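Moving to Pruvthorpe or staying in Clostport?
Forum: Housing and Local Life

marinho_tide
January 31, 2018
Right, need opinions quick, landlord wants an answer. Two bed flat in Clostport, rent's going up in May. Or a terrace in Pruvthorpe, 200 a month less but the train is dreadful and I'd need a car again. Partner works nights. No kids, one cat. Anyone done the same move?

gullwing
Did it. Moved back. Train cancelled so often my boss stopped asking. You save on rent then spend it on taxis.

Bikelrider
Disagree with gullwing. Been in Pruvthorpe 7 years and never needed a car, I cycle to the Bikel depot and get the bus from there. Quiet, proper butcher, neighbours who take your parcels in. Clostport is all stag dos now.

gullwing
Good for you, not everyone wants to cycle up that hill in the rain at six in the morning

marinho_tide
Partner finishes at six so yeah, that hill is a worry. What's the damp like in the terraces? The one we saw had fresh paint in the back bedroom, only the back bedroom. White table from the old flat would have to come too, it won't go up narrow stairs I bet.

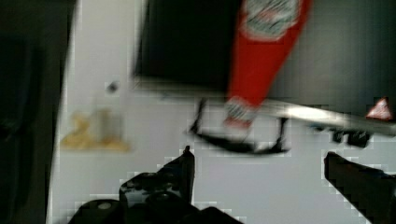

Re: damp in the terraces

hobnail
Fresh paint in one room = damp. Go back and put your hand flat on the wall behind the wardrobe. Smell the cupboards. Ask which way the back faces, the north side ones are all the same, gutters shared with next door and no one wants to pay for them.

Bikelrider
Not all. Ours is north side and dry as a bone. Depends if the last lot kept the windows shut all winter.

hobnail
Yours had the roof done though didn't it

Bikelrider
Fair. It did.

S_Salgado
Sérgio Salgado here, used to let a couple of houses on Marinho Street so I've seen it from the other side. Get the damp thing in writing before you sign, an email will do. And read what it says about the deposit -- some of them want an extra 300 for a cat and then keep it whatever state you leave the place in.

gullwing
a landlord telling people to get it in writing, there's a first

S_Salgado
Ex landlord! Sold up. Was more bother than it was worth.

marinho_tide
Thanks Sérgio, hadn't spotted the cat bit. Just looked and it's in there, page 2, tiny print. On the table, it's a big plain white top, legs come off I think. Would rather not leave it, we eat, work and do jigsaws on it.

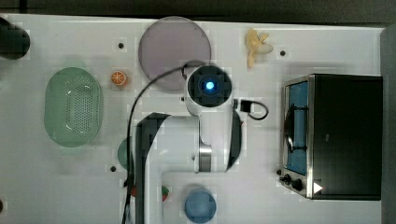 Can they put the rent up in Clostport before the fixed term ends?

Only if there's a clause in your agreement that lets them, or if you agree to it. Dig out the contract and look for "rent review". If it isn't there, the rent stays put till the term runs out, then they can ask for more. Don't sign anything new just becuase they send it over.

marinho_tide
Ok no such clause that I can find. Term ends in May so that's why then.

gullwing
So haggle. Offer half the rise and a longer term. Mine took it, empty flats cost them more.

Bikelrider
Or come to Pruvthorpe and stop paying silly money

hobnail
Go and look at it on a wet day first. Take the train there and back at the times you'd really use it, both of you.

marinho_tide
Going Saturday on the early train, rain forecast so perfect. Will ring the landlord tomorow and try the haggle as well. Will post what he says.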